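Desktop Repair Should Be Written Into Office Purchasing

Print this page | E-mail this article

Most offices replace desktop computers on a fixed schedule. Tostgate, where I reviewed purchasing until January, retired 300 towers on one order. More than 40 percent of them had a single failed part or no fault at all. The schedule measured age. It did not measure condition.
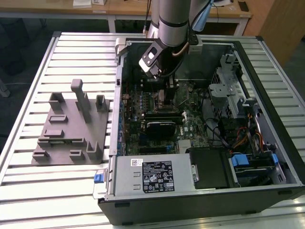
Signe Laxdal objects that labor is the real expense, and that an hour of diagnosis can cost more than an old tower is worth. Her arithmetic holds when each machine is opened separately. It weakens when the same model is handled in batches, as the Irivden workshop does, at 14 minutes per unit.

A desktop is also easier to service than most office equipment. Processor and memory sit in sockets on many boards, and a technician can test either by substitution.

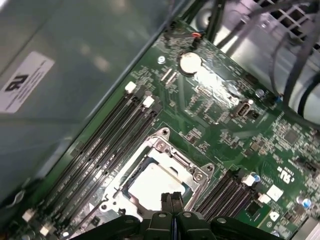
What a contract should require

The supplier should list spare parts by number and keep them on sale for 60 months after delivery. Case screws should be of one type. Firmware should accept any compatible memory module without a vendor lock. Erport already buys on similar terms, and its bids did not rise.

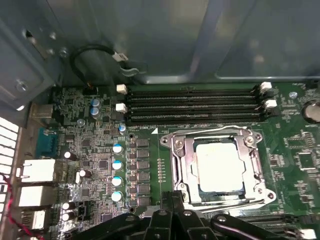
Such terms cost little at signing and are very hard to add later. A buyer who omits them has accepted the replacement schedule for the life of the contract, whatever state the machines are in.

We use cookies to measure traffic. Accept | Settings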